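Kosville Toy Library and Play Room
Progress report to the Palaniappan Fund
August 9, 2020

Period covered: the second part of the grant, up to the end of July.

1. Where we are

The grant was given for three things: replacing the worn-out building blocks, putting proper work surfaces into the play room, and writing a set of activity cards that families can borrow along with the blocks. The first is finished. The second is finished apart from one table. The third is behind, and the reasons are given in section 4.

2. Blocks

We sorted the old stock before ordering anything. A good part of it was chipped or had lost its paint, and several sets had been mixed together over the years so that the sizes no longer matched. Anything with a split or a rough corner was thrown out. What could be saved was washed, sanded where needed and put into the loan bags.

The new blocks came from Gernetti in two deliveries. The full order was 246 blocks. The first delivery was correct. The second included a bag in the wrong size, which Gernetti exchanged without charge, although the exchange took longer than we had been told. All blocks are plain cubes in flat colours with no letters or pictures on them. We chose these on purpose, as the cards ask for a block by its colour and printed faces had caused confusion with the old sets.

They are now kept in lidded tubs on the lower shelf, with a spare tub for any that come back dirty or damaged.

3. Tables and marked squares

The old folding tables wobbled, and a tower of any height came down as soon as somebody leaned on the edge. They have been replaced with wooden tops on fixed legs, made by Prumska to the height we asked for. The fifth table is still waiting for its legs and is stored flat against the back wall.

Each stacking place is marked out with a square of black tape stuck straight onto the wood. The rule on the card is that the tower has to stand inside the square, and it doesn't have to be in the middle. The first cards use three blocks: red at the bottom, yellow next, green last. We tried a thin tape to begin with and it lifted at the corners within days. The wider tape has held, and it wipes clean with the rest of the table.

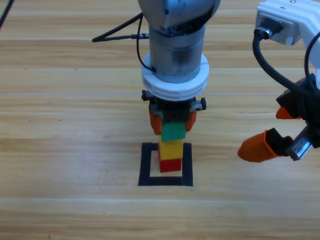
Dinesh Menon asked whether three blocks was too easy a start, and whether older children would lose interest before they reached the harder cards. He also said that the square might be better a little smaller, so that putting down the first block took some care.

We have left the first cards as they are. They are meant to be finished quickly, and a family can skip ahead if they want to. On the size of the square we agree in part. The harder cards will use a smaller one, and a roll of the same tape has been put aside for marking them out. We would like to see how the present squares are used before changing the ones already down.

4. Activity cards

The wording of the first set is done and has been read through twice. The drawings have taken longer than planned. In the early drawings the towers were shown from a slight angle, and the order of the colours was hard to follow when the blocks were drawn close together. They are being redone straight from the side. The yellow also printed too pale on the cheap card and looked almost white under the play room lights, so we have moved to a heavier card with a matt finish.

The second set, with bridges and steps in place of single towers, exists only as a list of ideas at present. No money has been spent on it.

5. Spending

The blocks came in slightly under the sum set aside. The tables came in over it, mainly through delivery - Prumska charges by the load, and the late legs will mean another trip. We have asked them to waive the second charge and are waiting for an answer. The saving on the blocks covers most of the difference. The line for printing is largely unspent, and we ask to carry it forward into the next period.

A full list of invoices is attached separately.

6. Next period

Fit the legs to the last table and mark its square.
Print the first set of cards once the new drawings are approved.
Mark out the smaller squares for the harder cards.
Check the tape on all tables and replace any that has lifted.
Count the tubs back in against the loan book.

We have one request. The agreement gives the end of the grant as the date for both sets of cards. We would be grateful if the second set could be given a later date of its own, with no change to the total. A short note from the Fund confirming this would be enough for our records.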